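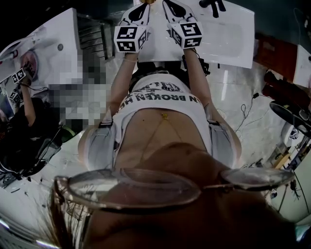

Plindiston (álbum)

Plindiston es el segundo disco de Trumum, grabado en Ninville y publicado en el año 2000 por el sello Szabo. Lo pongo así de seco porque una entrada tiene que empezar de alguna manera, pero aviso de que llevo media vida con este disco y se me va a notar. Tiene ocho canciones, dura menos de lo que uno querría y salió en una tirada de 1000 vinilos que hoy aparecen de uvas a peras, casi siempre con la funda amarillenta y el lomo comido.

Antecedentes

El primer álbum del grupo era todo guitarras acústicas y voces dobladas, muy bonito y un poco plano (lo siento, ya sé que hay quien lo prefiere). Para el segundo querían un batería fijo y alguien que les dijera que no de vez en cuando. Ese alguien fue Brendan Ó Riain, que venía de mezclar directos y que, según las notas interiores, aceptó con la condición de ensayar todo el repertorio sin micrófonos antes de grabar nada. De aquellos ensayos salió el tempo arrastrado de «La barca de sal», que en la maqueta iba casi al doble de velocidad.

Grabación

Las sesiones empezaron en noviembre, en un local de Ninville con el techo bajísimo, y eso se oye: los platos suenan cortos, como si alguien los agarrara con la mano. Ó Riain grabó al grupo tocando junto y dejó para después las voces, el armonio y un clarinete que entra en la cara B y que durante años di por hecho que era un sintetizador. ¡Qué vergüenza cuando por fin leí los créditos!

La voz principal de «Cuarto menguante» es la toma de referencia. Intentaron repetirla varias veces, pero la primera tenía una respiración antes del estribillo que a todos les gustaba, y ahí se quedó, con el crujido de una silla incluido (hay que subir bastante el volumen, está en el canal izquierdo).

Lista de canciones

Cara A
La barca de sal
Cuarto menguante
Tía Elvira
Nadar vestidos

Cara B
Plindiston
Farolas
El invierno de los otros
Nana para el vecino

La cinta de maquetas 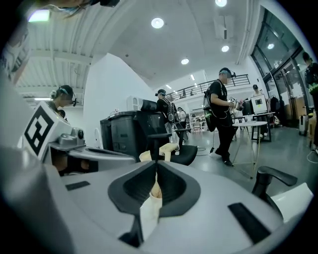

La cinta de maquetas es el motivo por el que muchos acabamos discutiendo de este disco a las tantas. Szabo hizo 100 casetes para repartir entre radios y tiendas, con versiones anteriores de seis canciones y dos piezas que no llegaron al álbum, «Pan de ayer» y una instrumental sin título. La portadilla va fotocopiada, sin nombre del grupo por ningún lado, y lo único que trae es un cuadrado en blanco y negro, con el borde negro bien gordo y un dibujo anguloso dentro, muy del estilo del que se ve en el bloque blanco de la foto. Si la copia que os ofrecen lleva el borde fino, desconfiad, que es de una reproducción posterior. La mía tiene el borde gordo y la caja rota, y así se va a quedar.

En cuanto al sonido, la cinta es más sucia y más rápida. «Farolas» tiene una estrofa entera que luego cortaron, «Tía Elvira» va sin batería y la canción que da título al disco se para en seco a mitad del segundo estribillo. Hay quien sostiene que estas maquetas se grabaron en las mismas sesiones del álbum. A mí no me cuadra: la afinación de las guitarras es otra, medio tono más abajo, y no se oye el armonio en ningún momento.

Publicación y acogida

El disco se vendió sobre todo en los conciertos. Las reseñas que guardo, recortadas de fanzines, hablan bien de la cara B y se lían bastante con «Nadar vestidos», que una de ellas atribuye a otro grupo. La banda tocó el álbum entero unas pocas veces y después fue dejando caer canciones, hasta que en los últimos repertorios solo quedaba «La barca de sal», ya con el tempo de la maqueta.

Reediciones

Existe una edición en CD, también de Szabo, con el orden cambiado y «Pan de ayer» como añadido final. Ojo, que no es la toma de la casete: tiene otra letra en el puente y un coro que en la cinta no está. De la instrumental sin título no conozco ninguna edición oficial. Si alguien tiene los créditos completos del CD (a mi ejemplar le falta el libreto), me vendrían de perlas para completar la ficha de músicos, sobre todo el nombre de quien toca el clarinete en «Farolas».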